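Notebooks > Chu bench > Controls and perception > August

August, started 9:40, Saranya on the e-stop till lunch, then Jessie

Picking up from yesterday: the table plane fit is still drifting. Stasa reports the plane tilting whenever the head pitches down past the preset, and the right hand then stops short or lands low. Radomír thinks it's the head joint offset. I think it's the depth filter eating the glare. Probably both, ugh.

Did first:
- re-ran head-to-wrist calibration, 40 poses, threw out 3 where the wrist was still moving
- residual better but not great
- pinned the config so Flemadix stops overwriting it on restart (again)

Then the plane fit. Old code takes every depth point in the box and hopes. White top gives us almost nothing under the glare, so the fit leans on whatever is left, meaning the tape and the front edge. Changed it to drop saturated pixels before the fit and to want at least 3,000 inliers, otherwise keep the last good plane and log it. Vittoria's idea, should have done it in the spring.

Right arm hover test over the black tape, head camera logging, left arm parked low.

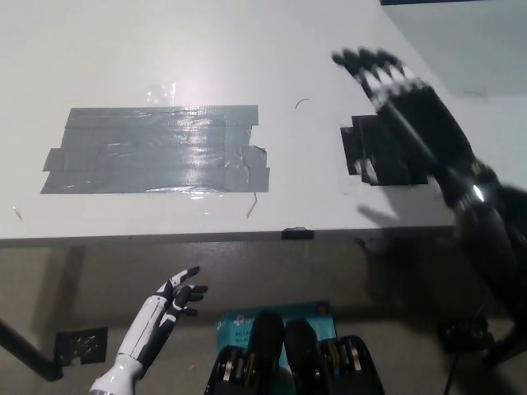 Head cam, right hand over the black tape. Blur on the hand, glare up behind the gray patch.

Masking is the next headache. Arm mask comes from the URDF at the joint state timestamp, image comes in later, so with the hand moving the mask trails it and we keep a rim of finger points. Those get voted in as table. Measured the offset from the logs: 74 ms. Hardcoded it for now (I know) and the rim mostly goes away. Proper fix is interpolating joint states to the image stamp, Brilero has a buffer for this already, need to ask Aarti which branch.

Shadow under the hand also trips the black tape segmenter. Threshold on brightness alone is no good. Trying edges + brightness tonight.

2:15 pm. Planner now refuses the far reach, says self collision, right forearm vs torso. Padding was set twice, once in the yaml and once in the launch file. Removed the launch one. Plans fine. Slow, but fine.

Todo
- joint state interpolation
- exposure: lock it, auto is hunting
- replay test on the old bags before anyone merges teh plane change

Comments

Aarti Grewal: buffer is on the branch called stamp-sync, not main. Needs a rebase, ping me first.

Radomír Vávra: Still say it's the offset. Plot tilt against head pitch with your new filter on and we'll see.

Jessie Innes: locked exposure after lunch, value is in the bench config. Glare is smaller, tape edges a bit mushy.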